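Tinutberg Kids Clothes Size Table – README

Last touched October 30, 2024. Read this before you open the sheet, please. Half the emails I get are answered here.

What it is

A table of actual measurements of secondhand baby and toddler clothes, taken flat with a tape. 761 rows, one garment per row. Started because the label says 6 months and the thing fits a four month old, or a one year old, depending who made it. Label size and real size sit side by side so you can see how far off they are.

Everything came through the Tinutberg clothing swap. Measured at the swap or at home afterwards, by whoever had a tape and a spare evening. Mostly me and Viorica Begović. Gonzalo Bravo did the trousers and all of the cleaning up of the sheet.

What's in the folder

sizes.csv – the main table
brands.csv – brand spellings, old to new
notes.txt – odd stuff that didn't fit in a column
old – previous versions, ignore unless something looks wrong

Columns in sizes.csv

id – just a number, no meaning, gaps are fine
type – bodysuit, top, cardigan, trousers, dress, sleepsuit, coat, other
brand – as on the label, tidied up. "none" if the label is gone or unreadable
label_size – exactly what the label says, including things like 3-6m or 70
label_system – months, height, or letter
chest_cm – armpit to armpit, flat, not doubled
length_cm – highest shoulder point to hem
sleeve_cm – shoulder seam to cuff edge
waist_cm – relaxed, not stretched
inseam_cm – crotch to hem, trousers and sleepsuits only
stretch – none, some, lots. By feel
wear – new, good, worn, tired
measured_by – initials
comment – free text

Blank means not measured or doesn't apply. Sorry, we never split those two. Zero never means zero, if you find one it's a mistake, tell us.

How to measure

Same way every time or the numbers are useless.

Lay it on something flat. Floor, table, play mat, whatever. Not a bed, beds sag.
Smooth it out but don't pull. Ribbed knits especially – they grow a couple of centimetres if you lean on them and then your row says toddler when it's a newborn top.
Do up any snaps and buttons. Wrap fronts get crossed the way they're worn.
Unfold the sleeves before you do sleeve_cm. Turned back cuffs stay turned back if they're stitched, otherwise fold them out.
Look inside the collar for the label first. If it isn't there try the left side seam.
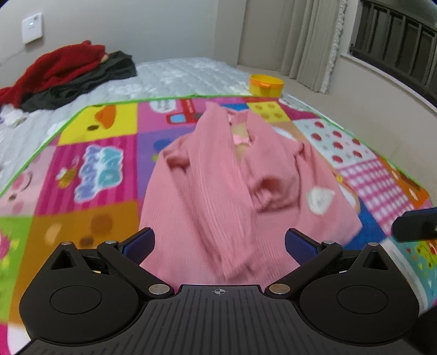 Round to the nearest half centimetre. Quarter centimetres look clever but two people measuring the same cardigan wont agree to a quarter, we tried it. Metric tape only please. Viorica had one with inches on the back and there's a handful of rows in the old folder where it got flipped over. Fixed in the current file.

Anything gathered at the wrist, measure to the very end of the cuff, not to the gathers. Hoods don't count in length. Frills at the hem do.

About the height sizes

Some brands size by the child's height in centimetres and some by age. A label saying 70 is height, so roughly the label that another brand would call 6-9 months, but please don't convert. Put down 70, put "height" in label_system, leave it. Gonzalo has a formula for lining them up and it lives in his copy, not this one.

Sheet stops at 100 at the top end. Past that kids are so different in shape that flat measurements stopped helping, and also the big stuff hardly turns up at the swap. It gets worn out at the knees first.

Known problems

Lots of sleepsuits, not many coats. Whatever people hand in.
Planeck and Stojanović are over-represented. Both sold locally so that's what ends up in everyone's drawers. Don't take an average over the whole sheet and call it normal.
Everything has been washed, often for years. Shrinkage is baked in. A new Planeck top off the shelf will be longer than ours.
Stretch is a matter of opinion. Viorica says lots where I say some. Filter by measured_by if it matters to you.
Flernetti changed their sizing at some point. Older ones come up small. We can't date a garment from its label so both are mixed in together. Sorry.
Colour isn't recorded. People keep asking. It was in the first version, then we had pink, rose, dusty pink, light red and "sort of salmon" and gave up.

Adding rows

Yes please. Blank template is the first line of sizes.csv, copy it, fill in yours, email it over. Leave id empty, Gonzalo fills those in. Use your own initials, and if they clash with someone else's add a number.

Do one type at a time if you can, it's quicker and you make fewer slips. All the bodysuits, then all the tops. Keep the tape on the same side of you. Say the number out loud before you write it – sounds daft, works.

Send rows in small batches. Someone once sent 100 in one go with chest and length swapped and it took ages to unpick.

Before sending, check:

chest smaller than length for tops and bodysuits, nearly always
inseam empty for anything without legs
brand spelled the way it is in brands.csv
no commas in the comment column, use a dash or a semicolon
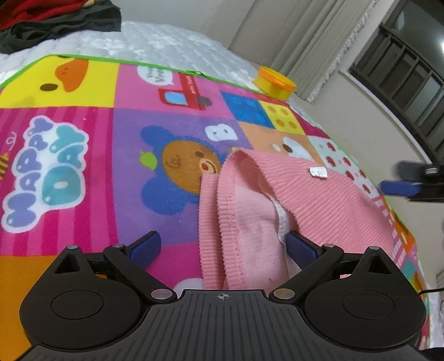 What you can use it for

Picking sizes for the swap bags. Drafting sewing patterns – a few people have, and the sleeve numbers seem to hold up. Working out if a bundle online is likely to fit before you pay postage. School projects, fine.

Not for safety anything. We don't check cords, snaps or neck openings and the table says nothing about them.

Sharing

Free to copy and change. Say it came from the Tinutberg swap. If you fix errors send them back so the main file gets them too.

To do

Hats. Measured a pile in January, never typed up, paper is in the swap box.
Split blank into "not measured" and "doesn't apply"
Second measurer for the dresses, currently all me
Notes.txt needs a tidy, some of it refers to id numbers that have since changed

Contact

Rows and corrections to Gonzalo. Questions about the swap itself, Viorica, best in the evenings. Put "size table" in the subject line or it will get lost in with the drop off times.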